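Talk notes – small kitchens, shared kitchens
Thursday slot, after lunch, so keep it moving. Water on the lectern. Clicker sticks, press twice.

OPEN
Start with the drawer. Ask the room: who has a drawer at home that won't open all the way because a ladle is standing up in it? Wait for hands. Let them laugh. Don't tell the soup story yet, save it.

Then who I am, short. Ran the shared kitchen at Dakamach for 5 years. Home cooks, two caterers, a pickle guy, cooking class on weekends. Everybody using the same stove and the same spoons. Everything I know about storage I learned from people yelling "where's the whisk".

MAIN POINT, say it early
Most kitchens have enough space. The stuff is in the wrong place for the moment you need it. Stove things by the stove. Sink things by the sink. Sounds dumb, then go home and look where your colander lives.

Story: the Bite move. Old unit was 1500 square feet, new one 734. Everybody panicked, Ostap Nazarenko wanted to rent a storage locker. We asked people to put a strip of tape on each tool when they used it. One month. At the end, whatever had no tape went in boxes. Boxes went to the church sale. Two people came back asking for something – both times it was the melon baller. Pause here.

COUNTER VS DRAWER
People want rules so give them one. If you grab it with a hot pan in your other hand, it stays out. If you need to think about which one you want, drawer is fine.

Things that stay out: turner, wooden spoon, tongs, salt.
Things that don't: rolling pin, zester, the good scissors (they walk off).

Crocks. I like a crock but they fill up. Nobody has ever taken something OUT of a crock. Handles up, you can't tell a spoon from a spatula till you pull it. Hanging fixes that, you see the working end. Wall rail is best if you own the wall. Renters, get a freestanding one with hooks. Wide base, or it goes over when you grab things fast.
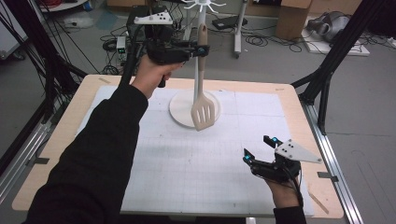
Triin Adomaitis
Kitchen planner and former shared-kitchen manager

So with the hanging stand, slotted spatula on it, handle up and blade down low. Point at how near the blade gets to the base. Long tools need a tall pole, so hold your longest one up against the stand before you buy. Folks forget this and then the ladle sits on the base and the whole thing is just a leaning post.

Don't load every hook. Leave a couple free for the thing you just washed.

WALKING
Slide with the floor plan. Skandis job, the staff kitchen upstairs. We had one cook wear a step counter through a lunch shift and she did 2912 steps. In a kitchen you could park one car in. Almost all of it was trash can and fridge. We moved the trash can. That was the whole consulting job, they still paid the invoice.

Exercise if there's time (skip if past 2:40): draw your kitchen on the back of the handout, dot for the stove, dot for the trash, line for every trip when you make eggs. Give them three minutes, they will want ten.

SHARED KITCHENS ONLY
Labels. Label the shelf, not the box. Boxes move.
Put a sheet by the door for broken stuff. Pen on a string, a real string.
One sharpening day a month, same day, or knives go dull and people start bringing there own and then you have a drawer of mystery knives.
Lost lids – talk about Omar bins if somebody asks, otherwise skip. We file lids upright like records, widest at the back.

Soup story goes here. Short version!! The long one ran six minutes in January and I lost the back row.

LIKELY QUESTIONS
Magnet strips: yes for knives, if the wall is solid. Not over the sink.
Kids: low drawer that's theirs, plastic bowls, let them wreck it.
Pegboard: fine, greasy near the stove, wipe it or paint it.
Spices over the stove: no. Heat. Move them, I know it's handy.
What did we do with the melon baller: bought a new one. Four dollars.

CLOSE
Ask them to pick one drawer tonight. Just one, dump it on the table, tape trick for a month. Email is on the handout, send befores and afters, I do anwser.

Thank Ostap for the projector. Get the adapter back from him.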